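Notes from the Workshop: The Diary of the Standards Officer

5/7/18

The morning was given over to the revised draft of the bench procedure for the small arm cells, which must be ready before the Leltlow visit. I had hoped to find it nearly finished. It runs to 41 clauses, and I marked 18 of them for further work before the tea trolley came round. Most of the faults are faults of wording. A procedure that says the operator "should ensure the area is suitable" gives the operator nothing to do and the auditor nothing to check. Clodagh Ó Conaill has agreed to take the first section away and return it with a named action in every clause.

We then turned to the matter of the start state, on which the department has been divided for some weeks. Masaru Murakami holds that a trial should not be recorded unless the pieces have been laid out from a printed plan. Nerys Cadwaladr would prefer that the operator place them freely and that the layout be logged afterwards. Both methods are in use at present, on different benches, and the results have been filed together. I do not consider this acceptable. I have asked that every record state which method was followed, with effect from today, and that the earlier records be left as they are and not altered from memory.

The wording we settled upon for the time being is as follows. The work board shall be fixed to the table before the arm is enabled. The operator shall confirm that the board does not shift under hand pressure. The pieces shall be placed with the arm stationary and motion inhibited, and no hand shall enter the work area again until the trial has been closed or stopped. Masaru asked that "closed" be defined, and it was, at some length.

In the afternoon I attended the bench for the sorting task. Emlyn Llewellyn had the session in hand and read each line of the draft aloud before acting upon it. This is slow, but it is the only means I know of finding out whether a written instruction can be followed. Two lines were found to be in the wrong order. The draft had the operator sign for the layout before the grouping had been checked against the sheet, and the signature would have meant very little. 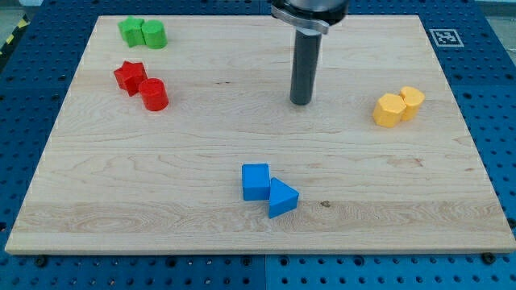 The question of what counts as a group took up more time than I had allowed. The task sheet asks for pieces to be gathered in pairs by colour, and it was assumed by all of us that the meaning was plain. Emlyn pointed out that the sheet does not say whether the two pieces of a pair must touch. A red star and a red cylinder with a sliver of board between them would be passed by one assessor and failed by another. The yellow pieces present no such difficulty when they stand in contact, nor do the green. I have proposed that contact be recorded as a separate item, and that a pair be accepted without it where the gap is smaller than a limit yet to be fixed. Nerys will suggest a figure.

There was a second point, which I note here so that it is not lost. The sheet speaks of "blocks" throughout, and in one place of "cubes", although only one of the shapes in the set is a cube. A new member of staff would be entitled to ask whether the clause applies to the others. I have struck out "cubes" and written "pieces". The parts list will need the same correction, and I suspect the training slides will too.

We also discussed the height at which the finger may wait above the board between movements. The draft is silent on it. Emlyn would have it stand well clear. Masaru observed that a long retreat adds to the length of each trial, and that operators who find a rule tiresome will in time find a way round it. I take his point, but I am not willing to let trial length decide a clearance. The risk assessment is to be consulted first – it ought to have been consulted before we began the discussion – and the figure taken from there.

Branwen Bellis telephoned at four from Lurnville. The records there have now been examined in full. Of 635 trial sheets, 596 were complete, and the remainder lacked either the operator's initials or the version number of the procedure. She considers this a fair result for a first review. I was less content. A sheet without a version number cannot be relied upon, however well the trial itself was conducted, because there is no telling which rules it was conducted under. I have asked that the incomplete sheets be kept in a separate folder and marked as such. They are not to be completed by guesswork, and I said so twice.

She raised one further matter, concerning the floor markings. At Lurnville the boundary of the cell is painted, and the paint has worn thin at the side where people stand. Ours is laid in tape. Neither arrangement is inspected at any stated interval. I have added a line to the monthly check requiring the boundary to be walked and its condition entered, and Branwen will adopt the same wording so that the two sites do not drift apart again.

The Ruddock manual arrived by the late post. I had expected a slim volume and it is nothing of the kind. The chapter on local practice appears useful, and I have put a marker in it for Clodagh, who is to compare it with the notes we inherited from the Mekeo project. Those notes are in poor order. Several pages refer to an annex that cannot be found, and I have written to ask whether a copy survives.

Left the office at twenty past six. To be done tomorrow: the definition of "closed" to be typed up and circulated; the two lines on the bench sheet to be put in their proper order and initialled by Emlyn; a reply to the safety office regarding who may hold the enable key when the operator is called away. On this last I am minded to say that the key leaves with the operator, and that the trial is stopped.

3 comments | 7 shares

Recent entries
On the keeping of version numbers
Stop buttons: who tests them, and when
A visit to Leltlow in November
Handing over a cell between shifts

Contact the Standards Office | Copyright and terms of use | Back to top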